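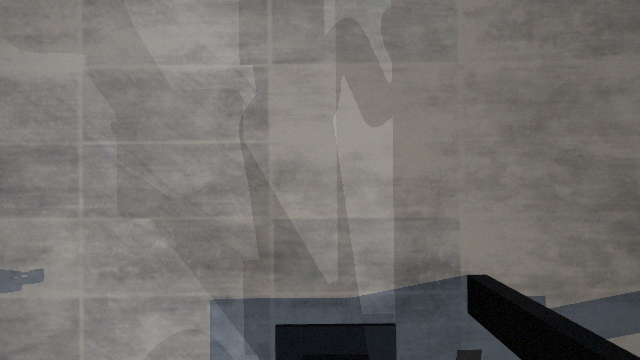
Gray panels, blotchy, with pale seams. Shadows over the left and middle.

Dec 27, 2020

Quiet week in the workshop, so I finally sat down with the tile glaze notes that have been piling up since March. Bukola Ajayi and I had promised ourselves we would settle on one smoky gray for the Kolgate hallway before the year was out, and we have been going around and around on it, mostly over tea, mostly in good spirits.

The trouble is the clouding. We like it, the client likes it, and I can get it on a small test tile nearly every time (ash base, thin second coat sponged on while the first is still tacky, long slow cool). But put the same recipe on a big panel and the blotches either crowd into the corners or go so faint you'd think I had forgotten the second coat altogether. Batch 14 was the prettiest so far and of course it's the one where I scribbled the water amount on the back of an envelope and then mailed the envelope. Aslak Hellström, if you are reading this and you got a gas bill check with numbers on the flap, please call me!

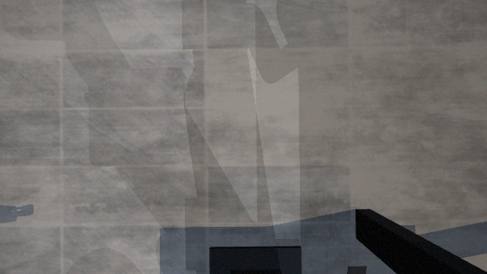

Mottled gray again, some panels cloudier than their neighbors.

I keep coming back to how much the neighbors matter. A dark panel next to another dark panel looks like a stain, and the very same panel next to a pale one looks like weather. So for the Kolgate layout I want to sort everything on the floor first, dark to light, and then shuffle on purpose, with nothing matching across a seam. It will eat a whole afternoon and my knees will complain, but I did it that way for the Boiko kitchen and I still get a little happy when I walk in there.

Grout: staying a shade lighter than the palest patch. We tried the charcoal and it made a cage of the whole thing.

Fired 104 test pieces so far on this job. Roughly a third are worth keeping on the shelf. The rest can go in the crock for drainage under the lemon tree.

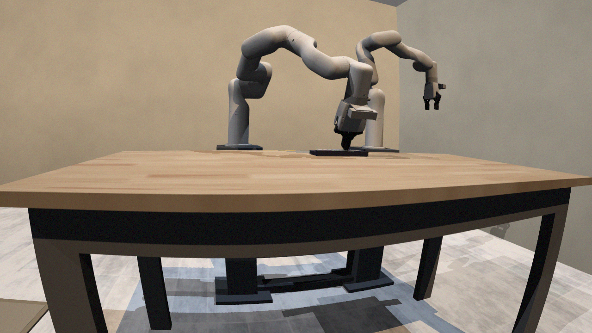 Nazareno Lo Presti thinks I am blaming the glaze for something the clay is doing. His view is that the big panels dry unevenly on the boards, so the middle drinks up more of the second coat than the rim, and no amount of fiddling with ash will cure it. He would turn them every few hours, keep them under plastic for 3 days longer than I do, and only then touch the recipe. I grumbled, and then I went and checked my drying notes, and there was barely anything in them to argue with him.

So that's the plan for the next round: same glaze as batch 15, no changes at all, slow drying, turned morning and night, and everything written in this book and not on an envelope.
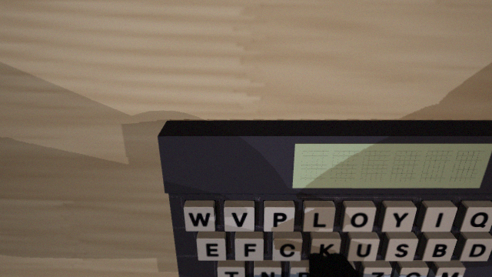

Dark keyboard on light brown wood, wavy grain, shadows to the left.

To do: order more ash, find the good sponge, label the cones. Ask Yakubu Garba if the big kiln is free, and bring him some of the plum cake.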